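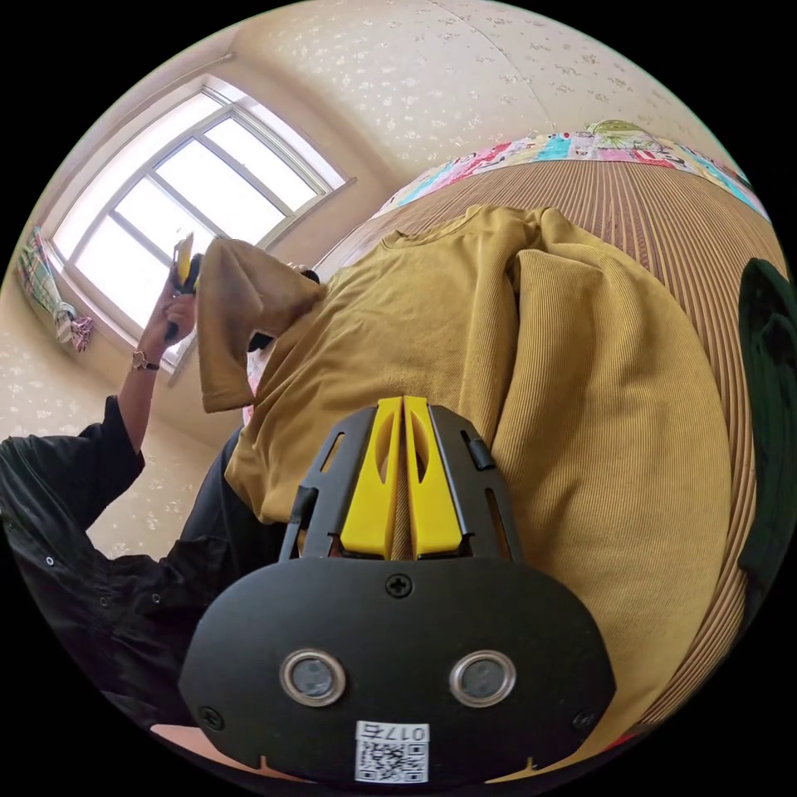 LEVCOMBE DISTRICT COUNCIL
Minutes of the Regional Relations Meeting, September
Council Chamber, Levcombe

Meeting opened 6:30 pm. Quorum present.

1. Minutes of previous meeting
Accepted with one correction: under item 4, "Somstead Road" should read "Somstead Lane".

2. Visit by Plinberg councillors
The Deputy Mayor reported on arrangements for the visit of nine councillors from Plinberg. The visitors will be received in the chamber at 10 am and will tour the Chukwu Bridge works before lunch. Lunch to be held at the civic centre. Catering not to exceed $1000. Staff to confirm parking.
Moved, seconded, carried.

3. Joint statement on the boundary road
The draft was circulated with the agenda. Two members asked that the paragraph on past disputes over grading be taken out. Another member wanted it kept, as ratepayers at the Somstead end had raised the matter in writing. After discussion the paragraph was shortened to a single sentence. Amended draft to go to Plinberg for comment.
Carried, one against.

4. Correspondence
a) 27 letters received on the proposed change to ward names. Referred to the full council.
b) Request from Chukwu Neighbourhood Association for a seat at the joint talks. Observer status offered.

5. Flags
The Plinberg flag held in storage is faded. Clerk to get a price for a new one before the visit.

6. Other business
The microphone at the public end of the chamber is still not working. Carried over.

Meeting closed 8:09 pm.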